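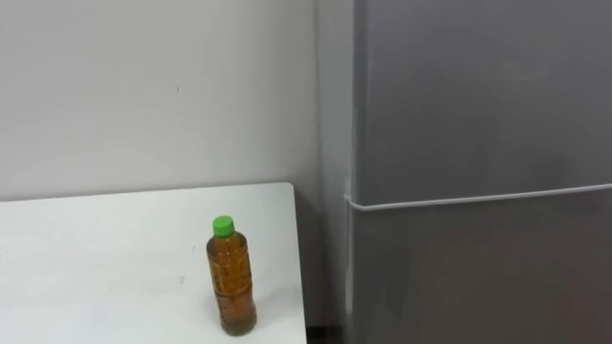
Workshop tips: setting up a test table for a robot arm

Most of the trouble with our arm build at Brindeck, the shared workshop, came from the table and the cables. The code was the smaller job. These are the habits we kept after the first winter.

Clear the table before the first run of the day. One object is plenty while you are still checking reach. We use a full plastic drink bottle with a bright cap. A full one doesn't tip over at the first nudge, and the cap gives you something easy to aim for.

Measure from the table edge, not from the wall. Ours is 690 mm from the edge to the center of the base, and we wrote that number on tape under the tabletop. If somebody pushes the table while sweeping, it takes a minute to put it back.

Wipe the top with a damp cloth and let it dry. Skip the spray polish. A shiny, slick top makes a bottle slide when it ought to stay put.

Run the first moves at low speed. Ours stays at 7 percent until every joint has gone through its full travel once. Keep the stop button on your side of the table and keep your sleeves rolled up.

Check the flange bolts cold, before power goes on. We put a dab of paint across each bolt head in December, and a broken line of paint shows up faster than any wrench check. The paint is Trakia enamel left over from a shelf project.

Point one finger at things before you try to grab them. With the index finger straight and the rest curled, you can see how far off the arm is by eye. A window works well as a target. Stop short of the glass.

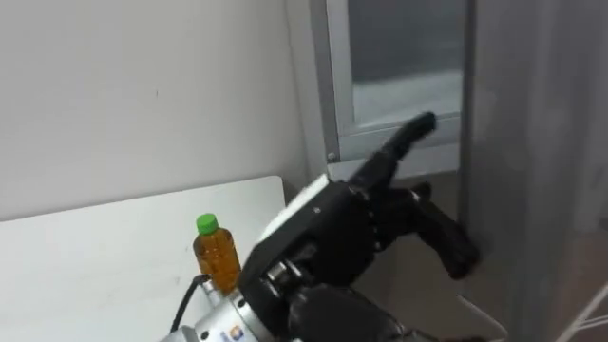

Wallner wrote in to say that two cable ties at the wrist are better than one, with a loose loop between them, and that a single tight tie had cost 247 dollars in a new connector board. Leave enough slack for the wrist to turn all the way both ways, then move it by hand with the power off and watch the loop.

Label both ends of every cable. Masking tape and a pen will do.

Next page: storing small screws (Nirnotstead tips, updated 2025-03-18)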